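J'ai passé l'après-midi chez Ziller avec un bras robotisé et une planche à découper

Essai – Le Bina, bras de table pour cuisine et atelier, vu en démonstration à la journée portes ouvertes

Bon, je vous l'avoue tout de suite, j'y allais surtout pour le café. Les portes ouvertes de Ziller, j'en avais fait une il y a deux ans et j'étais repartie avec un sac en toile et trois prospectus. Cette fois, en janvier, il y avait le Bina à essayer, et j'y suis restée jusqu'à la fermeture !

Le Bina, pour ceux qui ont raté l'annonce, c'est un bras articulé qu'on pose sur une table et qui attrape des objets du quotidien : des ustensiles, des gobelets, de la petite vaisselle. Il est vendu 3950 euros avec sa pince et son logiciel, qui s'appelle Drosgate. Ce n'est pas donné, mais on est loin des tarifs des bras d'usine, et Ziller vise clairement les écoles, les petits labos et les bricoleurs très motivés (ou très bien payés).

La visite commence par l'atelier d'assemblage, qu'on traverse un peu vite à mon goût. J'aurais bien traîné du côté du banc où l'on règle les articulations, parce que le monsieur qui s'en occupait avait l'air ravi d'en parler, mais le groupe suivant poussait derrière. On passe ensuite dans la salle de démonstration, et là on a deux postes : un bras en vrai, avec la queue qui va avec, et un grand écran où tourne le simulateur. J'ai filé au simulateur. Moins de monde, et surtout une chaise.

Et franchement, c'est là que je me suis le plus amusée. Drosgate vous colle le bras sur une table en bois, vous choisissez un décor, et vous éparpillez ce que vous voulez dessus. Le décor « cuisine en vrac » est celui que je conseille : des spatules dans tous les sens, un petit gobelet blanc, un plateau gris, une planche à découper posée en biais, un genre de petite louche à long manche. Ma cuisine un dimanche soir, en somme.

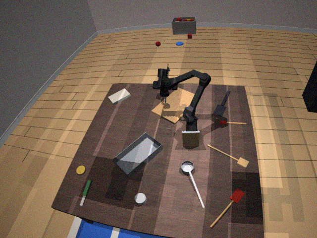
N° 20, page 2

Ce qui m'a plu d'abord, c'est la lumière. Les ombres tombent pour de bon sur le plateau de la table, celle de la pince s'étale sur la planche claire, et on s'en sert sans y penser pour juger la hauteur avant de descendre. J'ai essayé un autre simulateur l'an dernier, Ríos, où tout était éclairé à plat, et je plantais la pince dans la table une fois sur deux. Avec Drosgate, j'ai compris le coup en quelques minutes.

Le pilotage se fait à la manette ou en tapant des consignes simples. À la manette, c'est souple, presque trop : le poignet part vite et il faut apprendre à lâcher le stick. J'ai demandé si on pouvait régler la sensibilité, on peut, mais c'est caché dans un sous-menu que même la démonstratrice a mis un moment à retrouver. Par consignes écrites, c'est plus posé. On indique l'objet, la destination, et le logiciel propose une trajectoire qu'on valide ou pas. J'ai fini par alterner les deux, consigne pour l'approche et manette pour les derniers centimètres.

Mes bêtes noires, ce sont les manches fins. Pour une spatule à tête rouge, passe encore, on vise la tête et on se débrouille. Le petit couteau à manche vert, lui, m'a rendue chèvre, et le disque jaune tout plat, n'en parlons pas. Mon voisin de poste m'a soufflé de le pousser jusqu'au bord de la table pour le pincer par la tranche – très malin, sauf que je l'ai envoyé par terre. Il y a un bouton pour tout remettre en place, je l'ai beaucoup utilisé.

J'ai quand même fait la queue pour le vrai bras, par conscience professionnelle. Il est plus bruyant que je ne l'imaginais, un petit gémissement à chaque changement de direction, et il s'arrête net dès qu'on approche la main. Ça rassure. La charge maximale annoncée est de 800 grammes, donc oubliez la cocotte en fonte. Les réglages enregistrés au simulateur se chargent directement sur le bras, et mon exercice avec le gobelet est passé du premier coup, j'étais très fière !

Côté reproches, la notice est uniquement en anglais pour l'instant, le câble d'alimentation est ridiculement court, et Drosgate réclame un ordinateur costaud (mon vieux portable a fait non de la tête quand je l'ai installé le soir même). J'aurais aussi aimé pouvoir importer mes propres objets dans les décors. C'est prévu, paraît-il, sans date.

Est-ce que je l'achèterais ? Pour chez moi, non, je range encore plus vite que lui. Pour un club ou une classe de lycée technique, oui, sans trop hésiter, et en commençant par faire passer tout le monde au simulateur. La version d'essai du logiciel se télécharge gratuitement chez Ziller, sans les consignes écrites mais avec le décor cuisine.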